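In Praise of the Towel on the Table

I want to make a case for putting a towel on the table before you make anything with paper. A plain one, gray if you have it, laid flat. I've been doing this for years and I've turned into a bit of a bore about it, so let me be a bore in print for once and get it all out.

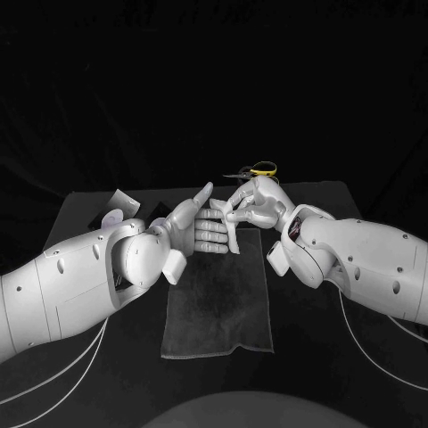 Faizal Sembiring
Contributing writer, Loltside
Feb 15, 2019

The usual advice for anybody who cuts, folds or glues at home is to get a proper surface. A cutting mat with a grid on it. A bone-hard desk. A lamp on an arm. I own the mat and I like the mat, and when I'm using a blade I wouldn't be without it. But most of what people do with paper at a table has nothing to do with blades. It's folding a letter, trimming a label, cutting a snowflake with a kid, wrapping a jar, making a card for somebody who is leaving work. All of it goes better on a towel, and I'll happily argue with anyone who says otherwise (several people at the Heywood paper night already have, at length, over very good dumplings).

Start with the simplest problem. A thin sheet of paper on a hard, smooth tabletop is a nightmare to pick up. You know the move, where you scrabble at the edge with a fingernail, and the sheet skates away from you, and you chase it to the side of the table so you can get a thumb under it. Now do the same on a towel. The pile gives a little. Your fingertip sinks in beside the edge and the sheet comes right up into your hand! It's such a small thing, and if you pick up 200 sheets in an afternoon, as I did last July when my cousin decided every wedding guest should have a folded menu, it is the difference between a nice afternoon and a sore, sulky one.

We got through those menus in one sitting, by the way. I had planned on two.

Then there's sound. I didn't expect to care about this one. Scissors set down on bare wood make a crack that goes right through the house, and scissors set down on terry cloth make no noise at all. If you live with a sleeping baby or a nervous dog or, in my case, a brother who works nights, you'll see the appeal. I've done whole evenings of cutting on a towel with someone asleep in the next room.

And color! A gray towel is the best background for paper I know. White paper on a white table disappears, and you cut the corner off something you meant to keep. Black makes everything glare after an hour under a lamp. Gray sits back and lets you see the edge. Pale paper shows up on it, dark paper mostly shows up on it too, and scraps don't hide. I've tried a green one, a striped one from a beach trip and a thing with a cartoon whale on it that my niece lent me with great ceremony. The stripes were the worst. You end up following them with your eye and cutting parallel to the beach.

Which towel, then? People ask me this as though there's a secret brand. There isn't. You want one that has been washed so many times it has gone flat and stopped shedding. New towels are terrible for this. They leave fluff on everything, and if there's glue around, the fluff stays in it forever. Mine came out of a bin of odds and ends at Skundum, two for not very much, and it was already thin when I got it. Hand towel size is plenty. A bath towel looks generous but it bunches, and it hangs over the side, and sooner or later you stand up with the end of it caught on your shirt button and your whole project comes along for the ride. I've done it twice. The second time there was tea.

I should be fair to the other camp. Hirnari, the little stationery shop I'd live in if they let me, runs a Saturday-style class whenever enough people sign up, and the teacher there won't have a towel in the room. She says a soft surface makes a soft crease. She's right! If you press a fold on a towel with your thumbnail, the paper pushes down into the cloth and you get a rounded, lazy sort of line. For a crisp fold you need something hard beneath it. My answer is that the table is still right there. Slide the sheet off the towel, crease it, slide it back. You'll be doing this without thinking by the fourth fold. She remains unmoved, and she makes much better boxes than I do, so weigh that as you like.

Writing is the other weak spot. A pen will go straight through thin paper if there's cloth under it. Put a magazine in between, or write first and fold after.
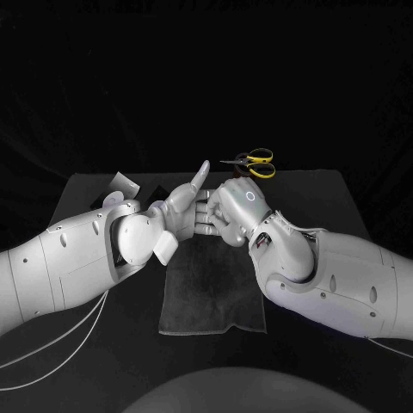 Dark gray towel, dark tabletop, scissors within reach.

Now scissors, since I've brought them up. I have strong feelings about where scissors live while you work, and my feeling is that they belong on the table beyond the towel, on the far side, past your hands. If they're on the towel they get covered by paper within minutes. If they're near your elbow they go on the floor. On the far side you can always see them, and reaching for them makes you lift your arms and sit up, and after an hour hunched over tiny folds your back will be grateful. I'm right-handed and keep mine a little to the right. My brother is left-handed and puts them wherever he last used them, which has included the fridge.

As for holding the paper, I'd like to put in a word for using both hands in the air. We tend to pin everything flat to the table, probably because that's how we were taught to write. But a lot of paper is easier to handle upright, held just over the surface between your two hands, fingertips only, with the bottom edge close to the towel. You can see both faces. You can pass it from one hand to the other and turn it as you go. When you're cutting a curve, this is everything: keep the scissors still and feed the paper around with the other hand. And if you drop it, it drops onto something soft and stays put, instead of sailing off under the sofa.

I tested this properly once, or as properly as I test anything. I cut 59 circles out of thin paper with the sheet held up over the towel, and then I meant to cut 59 more flat on the bare table and gave up at 56 because I was annoyed. The first lot were rounder. You could say I'd gotten tired by the second lot, and my brother did say that, from the doorway, eating something. He's welcome to run it again in the other order.

The part I love most, though, is the end. Cleaning up after paper is a misery of tiny slivers. They cling to the table, they stick to the side of your hand, you find one in your sock at bedtime. With a towel you take the four corners, lift, and walk to the trash. One shake and the table is a table again and you can have dinner on it. I have a small apartment and one table, and I think the reason I make things on a weeknight at all is that I know I can have it cleared before the rice is done. A friend with a beautiful dedicated craft room told me she hadn't been in it since the summer. I'm not saying a room is bad. I'd take a room! But I think we talk ourselves out of a lot of small, cheerful work by imagining we need one first.

So dig out the oldest towel you've got, the one you'd be embarrassed to give a guest. Lay it down, smooth it with your forearm, put the scissors on the far side, and cut something out. If you find you hate it, the whole experiment goes in the wash with everything else.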